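The Breltuneck Dialogue is a regional forum on trade and foreign policy that describes itself as a bridge between 11 small export economies. How much traffic crosses the bridge is disputed. Its founding statement lists 36 commitments, most with no deadline, and members may leave any of them without notice.

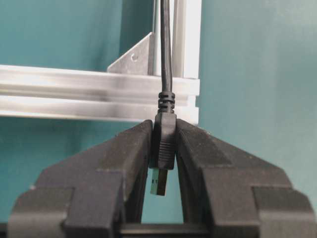 Supporters point to the Distis Protocol, a deal on customs paperwork that 15 delegations were invited to sign. Only the members did, and several have yet to change a single form. The secretariat in Whitfield calls this "steady progress" – a phrase found in every annual report so far.

Technical cooperation is handled under the Skuvby track, which meets each January. Its agendas are public; its spending is not.

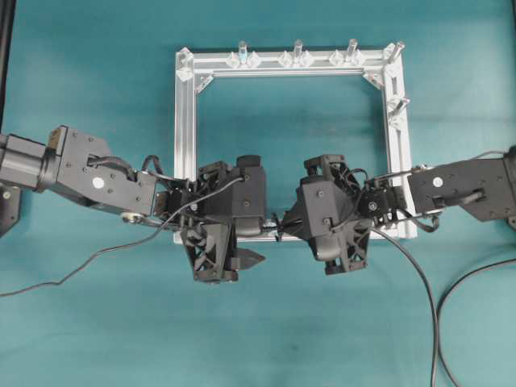
Aluminum frame with clear plastic pegs on a teal cloth.

Critics also question whether the forum has any influence on its members' voting at larger bodies. No study has shown that it does.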